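Rocío Guzmán paid 70 dollars for her desk and another 50 to have it carried upstairs, which she brings up before I have sat down. "The stairs were the expensive part," she says.

She edits manuals for Jarken at it, on a laptop. I ask what else she keeps there. "Opinions," she says.

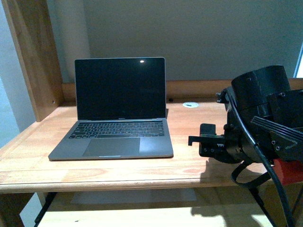 Villalobos wrote in after part one of this series to say that a desk with sides is just a cupboard you're allowed to sit in. Guzmán, read this over the phone, took it as praise.

What she likes best is the little white ring at the back for cables. "One hole, with a lid. Somebody thought about me." The keyboard tray she likes less. "I've owned it since December and my knees still haven't forgiven it."

Would she swap it for something new? She priced one at 536 dollars and went home.

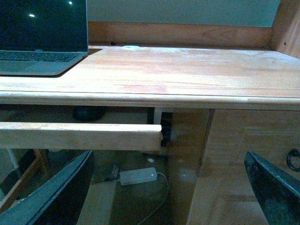

The desk at Guzmán's, tray out.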